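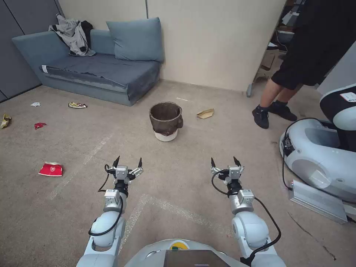 June 2, 2024

I finished the Cedholm Trail last week. It runs 247 miles from the reservoir to the coast and I had been putting it off since December, when my knee was still bad. I took two weeks off work and used all of it, plus the weekend.

The first stretch is dull. You follow a gravel service road through pine plantation and there is no view until the fire tower. After that the path climbs onto open ground and stays there for most of three days. I had rain on all of them. My jacket leaked at the shoulders, same as last year, and I still haven't replaced it.

Water was easier than the guide says. I never carried more than 2 liters. Food was harder. The store at Grotov was closed, so I ate oatmeal for dinner twice and bought far too much cheese at the next town.

Dilwyn Edwards joined me for the middle section and walked faster than I wanted to. We did 7 miles before breakfast one morning to get over the pass ahead of the wind. My feet were sore for the rest of that day.

If you go, book the ferry early. I paid for a bunk at the harbor and waited a night for a seat. Next time I'd start at the coast and walk inland, and get the gravel road done at the end.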